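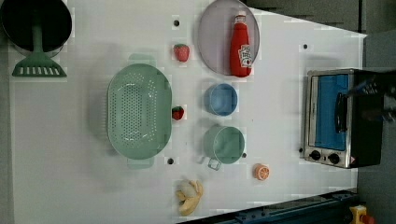
Fig. 1. Everyday kitchen things: a light green colander, a green slotted spatula and a black pan.

Why Do We Keep So Much Kitchen Stuff? My Summer Project on Buying, Keeping and Giving Away
July 2023

I picked this topic because I moved into a shared place on Plindard Street last September and there were already three can openers in the drawer. Three! None of us had brought one. They just came with the apartment, along with a fondue set and a box of lids that fit nothing we own. So when our consumer studies class had to choose a household question for the summer, mine was pretty much waiting for me in that drawer.

What I wanted to find out was simple enough. How do people end up with the kitchen tools they have, which ones do they use, and what would get them to let the rest go?

How I did it

I wrote a short survey and handed it out in two spots, the Helmy student housing office and the swap table at the Zurkum community center. I gave out 200 copies and got 123 back, which made me very happy (my teacher had warned me to expect a lot fewer). The survey asked people to name a tool they use every day, a tool they never touch, and where each of them came from. There was also a blank space at the bottom for stories, and wow, did people fill it in.

I also kept a diary of my own cooking for the whole project. I'm not a fancy cook. It's mostly pasta, eggs, rice and whatever vegetables are cheap, so please read that part knowing who wrote it.

What people told me

The everyday answers were kind of boring, in a good way. Knives, a favorite pan, a spatula, something to drain pasta with. A lot of people said they'd bought these themselves, often in a hurry during the first week in a new place, and had never gotten around to replacing them.

The never-touch answers were way more fun. Waffle makers, egg slicers, a pasta machine still in its box, a melon baller that has now lived in four different apartments. Many of these were gifts, and that's where the guilt comes in. One person wrote that they'd happily give away the bread maker but their aunt visits every winter and looks for it. Another wrote, "I keep it in case I turn into someone who makes jam."

I loved that one. I think it explains a good part of my own cupboard too.

The swap table

The Zurkum center told me that 670 items passed across the table over the past year, and kitchen things were the biggest group. I spent 2 afternoons there helping to sort. Plain bowls and pots went quickly, while the single-purpose gadgets mostly sat. People would pick one up, laugh, show it to a friend and put it back down.

My diary

I used the same few tools over and over. The garlic press came out once, and then I spent longer cleaning it than I'd spent cooking! I've gone back to the knife.

Problems with the project

Most of my answers came from students and from people already at a swap table, so they probably move more often and care more about clutter than other folks do. If I did it again I'd hand out surveys at the Nirninia market, where you get more families. I'd also fix question four, which asked two things at once and confused plenty of people, including my roommate.

The fondue set went to the swap table in the last week. We kept two of the can openers.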